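2000-01-03

Well, the house didn't burn down and the lights stayed on, so I suppose we are all properly in the new year now and I have to stop writing the old one on my checks. Already ruined one this morning, to the Wivville water office of all people, and had to void it and start over, and then the pen gave out.

Mostly today was seed catalogs. They came in one fat bundle after the holiday, and I have been saving them for a day with nothing in it. I made the big pot of tea, pulled the good chair over by the heater, and told myself I would only look. I have said that every January since we moved to Tredira Road and I have never once only looked.

The Kohlhase catalog is the one I love best, and I think it's because they still write their descriptions like letters from an aunt. There is a pole bean in there "for the patient gardener with a north fence," and I have a north fence, and I would like to be thought patient, so down it went on the list. The Kerkar one is glossier and has better prices but everything in it is called "super" or "giant," and I grew their giant squash two summers ago and we were still eating soup from it at Easter. Good soup, mind you. I just don't want to meet it again so soon.

I want to do the long bed differently this year. Last June I had the lettuce on the sunny end and it bolted before I'd cut more than a few bowls of it, while the peppers sulked in the shade of the pear tree and gave me next to nothing, poor things. So the peppers go to the sunny end, the lettuce goes under the pear, and the beans go all along the fence where they can climb and be somebody else's view for a change. The carrots I can't decide about. Our soil is so heavy that they come up with legs. I could haul in sand, but my back has opinions about sand, and last time the bags sat on the porch until they split.

I did want beets, though, a proper row, and not the leftover corner I always give them. I used to think I hated beets and really I only hated them from a can. Roasted slow in their skins with a little salt, and then the skins just slide off under your thumbs, and your thumbs are pink until the next day (I don't mind it, it feels like I've done something). There's an old-fashioned dark one in Kohlhase on page 10 that they say holds in the ground until hard frost. I read that paragraph out loud to the cat. And I'd like a few more fruits on the place too, if I'm dreaming anyway. A plum, maybe, if the far corner drains well enough.

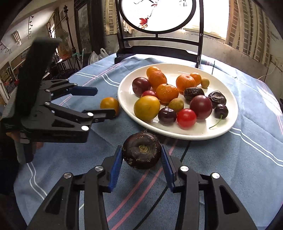
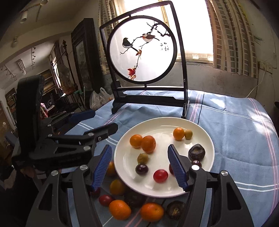
Beet or turnip with the root end showing in the first one, little orange citrus and a grape or two on the white plate in the second.

Anyway, I added up the order after lunch, which was a mistake, because I had been having such a nice time. It came to far more than I'd put aside, so I went back through with the pencil and was very stern. Out went the melon, which never ripens here no matter what the aunt at Kohlhase promises. Out went the second kind of basil. I kept all 3 kinds of beans and I am not going to discuss it, even with myself. The poppies stayed too. They claim the packet holds about 3,000 seeds, fine as pepper, and I expect most of them will blow straight into the road and come up in the ditch, and I'd be perfectly happy to see them there.

Then I walked out to look at the long bed, still in my slippers, silly woman, and stood there working out where the stakes would go. The ground was hard on top and the leaves I'd piled over it in the fall had flattened down into a kind of felt. A wren was fussing in the pear tree. I stayed out longer than I meant to and had to warm my feet on the heater afterward with my socks steaming.

The order form is in its envelope but not sealed. I keep thinking about that plum. Need stamps, cat food, and a new pen, and I should call about the gutter before it rains again.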